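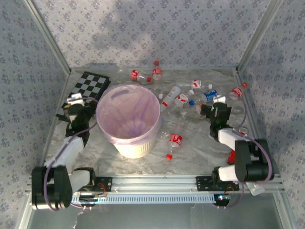 Tidy-up task, gallery page

Few notes from the Brallico bench, put up quickly before we strip the set. The job — rubbish off the floor, into the bin, two arms, a person driving both by remote control. Then the recordings go to Juvorura for training. 4 October 2020.

Bin in the middle, always. Purple bag folded over the rim so the arms have a soft edge to drop past. Bottles lying any old way, caps loose, a blue and white can over on the right. We chuck it all down again after every run, no pattern to it, thats the point.

Left arm tends to go for whatever is nearest the bin. Right arm gets the busy side. Drivers swap at the half hour, wrists get sore otherwise.

Loose caps are the worst. Small, flat, and the marbled floor doesn't help when you're watching on a screen. Come in slow, straight down, close, wait, lift. If you miss 3 times leave it and take a bottle instead.

Bottles — grab round the middle, not the neck. Turn over the bin, THEN open. Dont throw.

Checkerboard stays flat in the back left corner. Please do not nudge it, we had to redo a whole morning in the Fultotberg room.

Count so far: 1431 good runs kept, 2552 recorded. Rest are fumbles, kept in a seperate folder, Sepúlveda set wants them too.

Next lot in November, with 4 new drivers. More pictures when theres time.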